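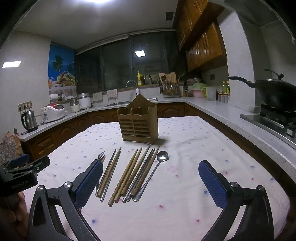 I got to Skasthorpe a bit after the doors opened on Sunday, and the line for coffee was already out into the yard. It was the makers' open day, so every workshop along the lane had somebody in it talking about glue. I'd come with Marisol Ccori, who wanted a bread board and went home with two!

My favorite stop was the kitchen at Sheehan, where they set out the small table things on a flowered cloth so you see them the way you'd have them at home. I have a real weakness for utensil holders. The one I fell for was brown wood with a peaked back and a little hole near the top (so it can go on a nail, I'm guessing), a scalloped rim, and slats across the front. Very grandma's house, and I mean that kindly.

Then there were the chopsticks. Plain metal ones, light wooden ones, and some with carved rings on the handles that I kept going back to. Mine at home are the takeout kind, so you can imagine. They looked great next to an ordinary fork and a long metal spoon - I'd never have thought to keep them all together, but now I want to.

Katherine Cárdenas took our group through the wood store afterward, and she was happy to answer everything, even my question about whether you can oil a holder that lives next to the stove. You can, she said, but go light. Their workshop has 47 planes on one wall, and she has names for some of them.

Parking was 8 dollars, cash only, and the lane gets muddy past the second gate. Wear boots.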